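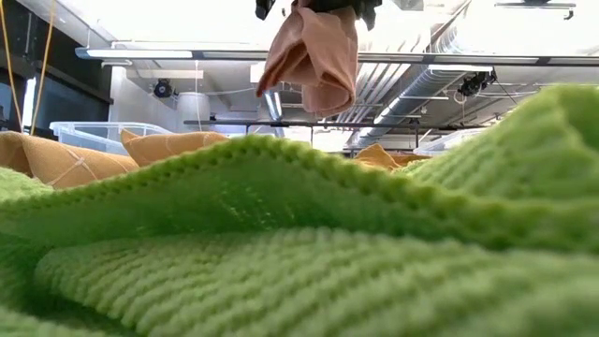 Unit 6: Comparing two-finger grippers on cloth
Handout prepared by Mhairi Mowat. Bench notes by Heriberto Aguirre.

1. Purpose

Rigid parts tell us little about how a gripper copes with fabric. Cloth folds, sags and catches on its neighbours, and the same piece never lies the same way twice. In this unit you compare two finger sets, Grimdale and Willum, on one task: take a cloth from a loose heap, lift it clear and release it over a bin. The controller is Puller in both cases, with unchanged gains.

2. What counts as a grasp

A grasp is scored at the top of the lift. Three outcomes are used:

Single – one cloth held, nothing else off the surface.
Multiple – two or more cloths held together.
Miss – fingers closed, no cloth held.

A cloth pinched near its middle hangs in a narrow neck with loose folds below. A corner grasp hangs longer and needs more clearance over the bin wall. Record which of the two you obtained.

3. Bench layout

White work surface, one arm on each side, a clear plastic bin at each far corner. Cloths go down crumpled. Do not smooth them between trials. Where one cloth overlaps another, note the colour of the upper one first.

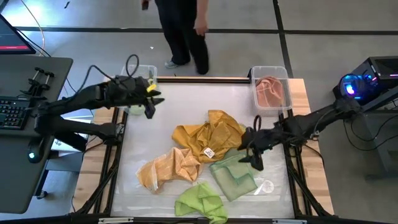

4. Procedure

Run 30 trials per finger set on each arm. Approach from above with the fingers open, close at the set force, pause, then lift. Keep the idle arm outside the other arm's path.

5. Data from last July

The reference log holds 2,109 attempts, of which 1,276 were single grasps and 439 multiple. The remainder were misses. Work out the rate for each outcome before your session and bring it with you.

6. Reading

Kim, chapter on compliant fingertips. Skip the section on suction.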